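Katov · Menaje y limpieza · Ref. 22

Semby, estropajo de esponja con fibra verde

La esponja amarilla con una cara verde es el artículo menos glamuroso de nuestro catálogo y el que más se repone. La Semby no pretende cambiar eso. Tiene un lado blando para la vajilla y otro que rasca, y viene en paquetes de 2 unidades por si la primera acaba limpiando la bicicleta. 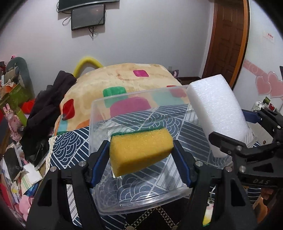 Lectura: 2 min

El formato es el rectangular de siempre. Probamos en enero una versión ondulada, muy ergonómica según su diseñador, y volvió al almacén casi entera. La cara amarilla es porosa y coge bien el jabón; la verde es una capa fina de fibra, pensada para la costra del arroz y otras tragedias domésticas. No la use en sartenes antiadherentes, pantallas ni carrocerías. Lo de las carrocerías lo añadimos tras una llamada bastante larga.

Para guardarla sirve cualquier recipiente abierto de plástico transparente, como el de la foto, con las esquinas redondeadas y sitio de sobra para escurrir. El recipiente no va incluido. El mantel tampoco.

Bloque de espuma Csonka

Lo vendemos en la misma página porque casi todo el mundo pide las dos cosas juntas y nos cansamos de hacer dos envíos. Es espuma blanca, de superficie granulada, en bloque rectangular. Sirve para calzar lo que baila dentro de una caja y para ese hueco entre el armario y la pared por el que desaparecen los calcetines. No friega. Alguien lo ha intentado.

Se corta con cúter de hoja larga, despacio y en una sola pasada. Con cuchillo de sierra también se puede, si le apetece pasar la aspiradora hasta el domingo.

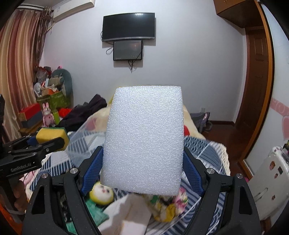 Bloque Csonka en vertical; a la izquierda, esponja amarilla y verde.

Datos prácticos

Esponja Semby: paquete de 2 unidades.
Bloque Csonka: se vende suelto, sin cortar.
Envío conjunto: desde el almacén de Plustham.
Devoluciones: 17 días, con la esponja sin estrenar. Lo comprobamos.

Consultas sobre pedidos grandes: Panya Nuchit, atención al cliente de Katov. Contesta a todo, incluso a lo de la carrocería.

Ficha revisada el 9 de septiembre de 2019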